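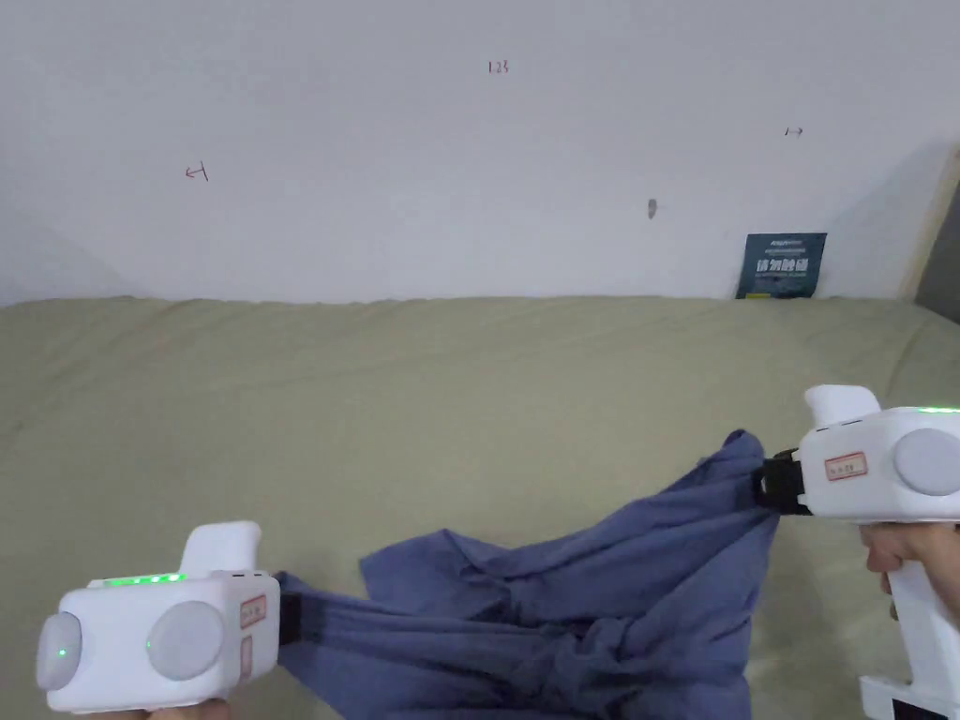
Blue-gray cloth on the sage sheet, held at opposite ends.

Print | E-mail

Notebook, laundry and bedding, March. Entry 23

Worked on the folding order for the blue-gray cloth in the bedroom corner. Gaurav prepared the bed with the green sheet, the same one as in entry 9, so the height and the softness under the cloth are equal to last time.

The cloth comes to the bed in a heap. First I search for two corners and spread them apart, then I lay it down and smooth from the middle to the outside. When I take two corners which are diagonal to each other, the middle hangs down and makes a pile, and I must begin again. Hongmei finds one corner and follows the hem with her fingers until the next one. It is slower at the start but she had fewer restarts than me.

Total today 54 folds, of which seven I would not accept (edges do not meet, or a crease stays inside). Most of the bad ones were after lunch.

Things to remember:
— The long side should be parallel to the wall. If it is not, the last fold goes crooked.
— Do not pull the cloth over the sheet. The sheet moves also, and then it must be tucked again.
— Sandamali asks that we write "half, half, third" and not "small square". I changed it on the sheet of instructions, but the copy in the Forkano folder is still the old one.

Brunello wants to try the thicker towels next. I did not find them on the shelf, only the pillow covers. To ask Brodie where they are stored.

Print | E-mail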